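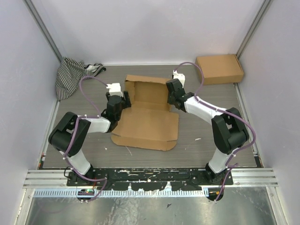
Two robot arms and an unfolded cardboard box.

Remgate Ridge Weather Station: Annual Safety and Inspection Checklist, With My Comments
Filled in by Glenys Doolan
Visit date: February 24, 2024

I got asked again to post the whole thing with my notes left in, so I have. The plain checklist is the same one we've used since the mast was replaced. The chatter under each item is mine, and you can skip it if you only want the ticks. Ratings are OK, WATCH or FIX.

For anyone new, the station sits at 4000 feet on the north shoulder of Remgate Ridge and reports wind, temperature, humidity, pressure, rain and solar radiation. The partner site at Ruawai has the same gear minus the solar sensor, so most of this list works there too.

Before leaving the car

1. Forecast checked that morning, and checked again at the trailhead. OK
Comment: Gusts were supposed to drop by ten and they did, more or less. My rule is no climbing if the handheld meter shows a steady breeze that makes me want to hold my hat. The official rule on the sheet is 16 miles an hour at the mast base, and the two come out pretty close!

2. Check-in person knows the route and the turnaround time. OK
Comment: Text sent from the lot. There's no signal between the second gate and the ridge, so please don't plan to send it "on the way up" like I did last winter.

3. Radio, first aid kit, spare gloves, headlamp. WATCH
Comment: Everything was in the bag, but the headlamp was dim. I swapped the batteries on the tailgate and we're out of spares now. Also the tape in the first aid kit has turned into one solid lump.

4. Lightning plan read out loud. OK
Comment: Yes, in February. We had thundersnow up there once and I have never felt so tall in my life.

Approach and fence

5. Path clear, no fresh rockfall or washouts. OK
Comment: Icy in the shade below the last switchback, and I put the spikes on for that bit. There's a new drift against the big boulder that looks solid and isn't (I went in to the knee).

6. Fence posts upright, wire tight, gate latches from both sides. FIX
Comment: The latch still sticks from the inside. You can lift the gate and kick it, but that's no good if you're trying to get out in a hurry. I'd like the simple loop kind they have at Ruawai. The northwest post leans a little more than last year, though it's holding.

7. Warning sign readable. WATCH
Comment: Faded but readable if you stand close. The phone number on it is the old one, so if we replace anything, let's replace that.

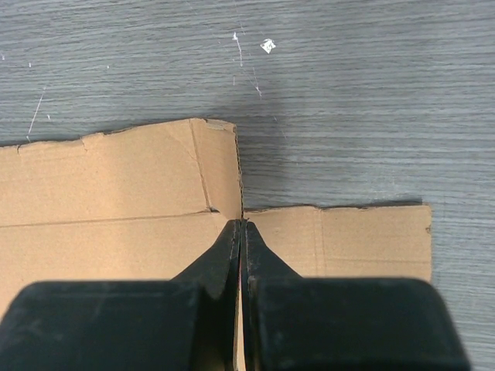 Gripper tips over a piece of corrugated cardboard.

Mast and guy wires

8. Mast plumb on two faces. OK
Comment: Spot on. I was worried after the January wind, but the level sat dead center both ways. The Lururitz mast is heavy and a pain to tilt down, and on days like this I forgive it.

9. Guy wires evenly tight, no broken strands. WATCH
Comment: South and west are fine. The east wire has one strand starting to lift near the lower clamp. I ran a rag down it (always a rag, never your glove, you won't feel the snag until it's through the wool) and that's the only spot that caught. It doesn't need a rush trip but it does need doing before the spring storms.

10. Anchors not moving, no gap around the rods. OK
Comment: Ground is frozen hard so of course they're not moving. Worth another look after the thaw, when everything up there goes to pudding.

11. Clamps and turnbuckles wired off. OK
Comment: I rewired the west one and it's prettier than before!

12. Tilt hinge greased, pin and backup pin in place. OK
Comment: The backup pin was in but the clip on the end was gone. I had one in my pocket, so this goes down as OK and not FIX. Check yours.

13. Harness and fall line inspected before any work above head height. OK
Comment: We didn't go above head height this time. I checked the harness anyway while we had lunch, and the stitching is good. The tag says it's due to be retired next year.

Power and batteries

14. Battery box vents open and free of ice. FIX
Comment: The lower vent was packed with rime. I chipped it out with a plastic scraper (please not a screwdriver) and left the lid cracked for a while before putting my face anywhere near it. We need some kind of little hood over that vent. I've been saying so for three winters and I'm going to keep saying it.

15. Resting voltage. WATCH
Comment: The older battery read just over 11 volts with the panel covered, and that's too low for my taste. The newer one is fine. I've put the old one on the replacement list. Until then the station may drop out on a long cloudy spell, so if you're watching the live feed and it goes quiet overnight, don't panic.

16. Terminals clean, covers on, no bare wire. OK
Comment: A bit of green fuzz on one terminal. Brushed off, greased and covered again.

17. Solar panel clean, bracket tight, glass not cracked. OK
Comment: Snow had slid off by itself, bless it. One bracket bolt took a quarter turn. 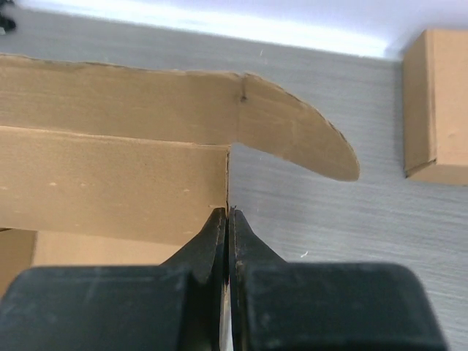
Fingertips closed on the edge of the cardboard panel.

18. Ground rod connection tight. OK
Comment: Tight, and the meter agrees. Somebody should redraw the grounding diagram inside the lid, as the marker has run and it looks like a map of a river.

Sensors

19. Anemometer spins freely, no grinding, no wobble. WATCH
Comment: It spins, but there's a faint tick once per turn. You have to put your ear right by it. I compared it with the handheld for fifteen minutes and the two tracked nicely, so the numbers are okay for now. A bearing kit should be ordered.

20. Wind vane points true. OK
Comment: Lined up with the notch and the far summit. Quick reminder that the notch is the one on the left, with the dead tree. There was an embarrassing summer when we used the other one.

21. Radiation shield clean, no wasps, no spiders. OK
Comment: One very old spider web. The plates are yellowing on the sunny side, and I'd like to know if that's nudging the afternoon temperatures up. If anyone at Ruawai has a newer shield and feels like comparing clear calm days with me, write me!

22. Rain gauge level, funnel clear, heater working. FIX
Comment: Level and clear, but the heater wasn't warm to the touch and it should have been. So treat all snow-water totals from this winter as suspicious until I work out when it quit. My bet is a wire, not the element.

23. Solar sensor dome wiped and level. OK
Comment: Bubble centered. Lens cloth only, and breathe on it gently.

Logger and data

24. Logger enclosure sealed, drying packs changed. OK
Comment: The Drastel box is still the best thing on this hill. Dry as toast inside, and the old packs hadn't even changed color all the way.

25. Clock checked against a phone or GPS. OK
Comment: Slow by 56 seconds. That's normal drift for a year and I reset it. The old offset is written in the log, so anyone using the minute data can correct for it.

26. Data copied twice, on two different cards. OK
Comment: One in my jacket, one in the bag. Both opened fine on the laptop before we left the ridge.

27. Antenna tight, cable not rubbing. WATCH
Comment: The cable has rubbed a shiny patch where it crosses the mast bracket. I put a piece of split hose over it for now. 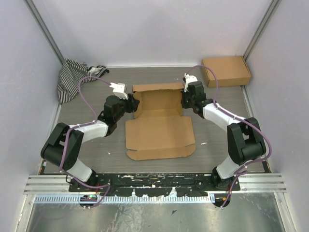 Leaving the site

28. All tools accounted for. OK
Comment: After a short and undignified hunt for the 9/16 wrench. It was in my hood.

29. Gate shut, lids latched, nothing loose that can blow. OK
Comment: Latched everything, went back, and checked the battery lid a second time. I always go back for the battery lid.

30. Live feed seen updating before heading down. OK
Comment: You can pick up a bar of signal if you stand on the flat rock east of the fence. Two updates came through with all channels reporting.

31. Check-in person told we're down. OK
Comment: Sent from the lot at ten past three, with cold thumbs.

Jobs to carry over

Gate latch: replace with the loop kind.
Battery box: hood for the lower vent.
Old battery: replace.
Rain gauge: trace the heater wiring, then flag the winter totals.
East guy wire: new wire and lower clamp.
Anemometer: bearing kit.
Headlamp batteries and first aid tape: I'll buy these myself this week.
Sign: new phone number.

If you're heading up before me, take a drill battery that's been kept warm inside your coat, and please add your notes under mine and leave mine in place. I like being able to see how long we've been grumbling about the same latch.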